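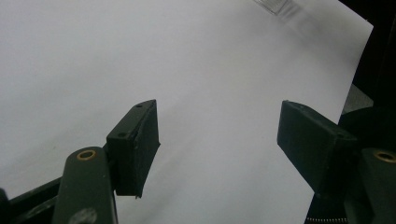 Participants wanted for Eda, student robotics project, Wimgate Building

The Eda project at Nalledgate is looking for people to carry out simple table tasks with a pair of hand-held grippers. Sessions start in August and are open to students, staff and anyone living locally. You do not need to know anything about robots.

Eda is run by students on the second-year robot handling module. We are teaching a two-armed robot to do small jobs on a table, and it learns from recordings of people doing the same jobs. Our target is up to 4000 recordings by the end of the project. Most of those made so far are by members of the team, who all work in much the same way by now, and we need other people's hands.

What you will do

You stand at a table with a gripper in each hand. For each task you are given a card with the start position and the end position, and you move the items from one to the other using only the grippers. Typical tasks are lifting a tray and setting it down turned round, passing a part from the left gripper to the right, and placing small items along a line. A single recording is short. You do the same task several times before the card changes, and you may rest your arms between recordings for as long as you like.

A session lasts two hours, including a practice period at the beginning and a break in the middle. Practice attempts are not kept. Mistakes during the session proper are kept and marked as such, so please carry on if you drop something, unless it has gone on the floor.

We are not testing you, and no score is given. Work at the speed you would use at home.
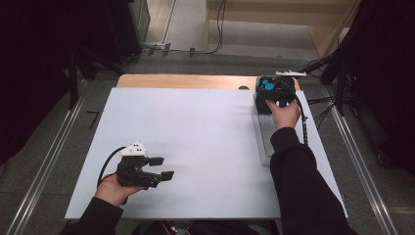

Aliki Galanis
Participant sessions, Eda

The grippers open and close with your fingers. They have cables, which take a few minutes to get used to; a team member will show you where to let them hang before you start. Most people find the left hand harder. Left-handed participants are very welcome, and at the moment we have too few.

Who can take part

You should be 18 or over, able to stand for the length of a task, and able to grip and lift a light object with each hand. Glasses are fine. Please do not sign up if you have a wrist, elbow or shoulder injury at present. If you would prefer to work seated, tell us when you book and we will set up the lower table, which is free for the later sessions only.

Please wear plain long sleeves, preferably dark, that fit closely at the wrist. We have black tops in several sizes if you come without. Rings, watches and bracelets have to come off and can be left in the locker by the door.

What is recorded

Each gripper carries a camera pointing at its fingertips, and another camera, worn on the head, looks down at the table. The positions of both grippers are stored as well. Your hands and forearms will be visible, and clothing may be too. No sound is kept. Recordings are filed under a number, and the list matching numbers to names is held by our supervisor, Aníbal Vieira. It will be deleted once the module marks have been confirmed. You can ask for your recordings to be withdrawn at any time before then.

The recordings will be used by this year's group and by the groups that follow it. If you do not want yours passed on to later groups, there is a box for this on the consent form, and ticking it makes no difference to whether you can take part.

Payment

You will receive a canteen voucher worth £8 for each completed session. If you have to stop early for any reason you will still get the voucher. We cannot pay travel costs. Students on the robot handling module may take part but will not be paid, and taking part does not count towards the mark.

When and where

Sessions are held in the Lysenko Room, ground floor, Wimgate Building. There is a morning session and an afternoon session on most weekdays. Tuesday is kept for repairs and for copying files, so please do not ask for it. The side entrance is the nearest one and has level access. Go past the bike store, press the buzzer and wait; it can take us a minute to get to the door if a recording is under way.

You may book more than one session, but not two on the same day.

We also need two session helpers

Helpers reset the table between recordings, read out the card numbers, and note down any recording that has to be thrown away. It is repetitive work and suits someone who is tidy and does not mind being on their feet. You would need to cover at least three sessions and attend a short briefing. Helpers get the same voucher as participants for each session worked, and can see the robot trials at the end if they wish. First-year students thinking of taking the module next year may find this useful.

How to apply

Sign-up sheets are on the noticeboard outside the Lysenko Room, or ring the project on extension 2189 from any internal phone. Leave your name, whether you are left- or right-handed, the sessions you could manage, and whether you are applying as a participant or a helper. We will reply with a time and a copy of the consent form to read beforehand. Please bring it with you unsigned; it is signed in the room after you have had a chance to ask questions.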